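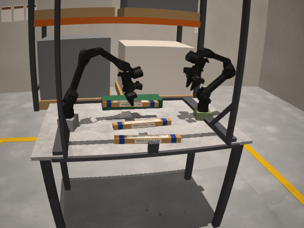 Fig. 3. Left gripper lowered at the green box, right gripper raised, three electrode packs on the bench.

Section 5: Setting the pick position (Rarby two-arm bench, simulated cell)

1. Load the cell and move both arms clear of the packs.

2. Set the travel speed to 10 per cent. Leave it there until step 7.

3. Open the gripper fully, then bring it down over one pack with the fingers pointing straight at the bench.

CAUTION: Stop the descent before the fingertips touch the bench top — the Koller driver doesn't check for contact.

4. Switch to the wrist view.
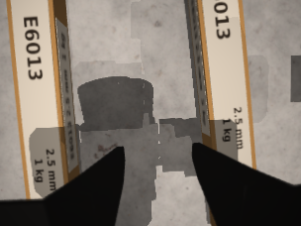 Rahel Hämmerli wrote back that she lines up on the long edges of the carton and ignores the lettering, and that it saved her a lot of fiddling on the shared bench at Stotmont.

5. Turn the wrist until the fingers sit square to the long sides.

6. Save the position under a new name.

7. Run the pick once, then raise the speed to 17 per cent.

Note: If you move the grey or olive mounting block, repeat from step 1.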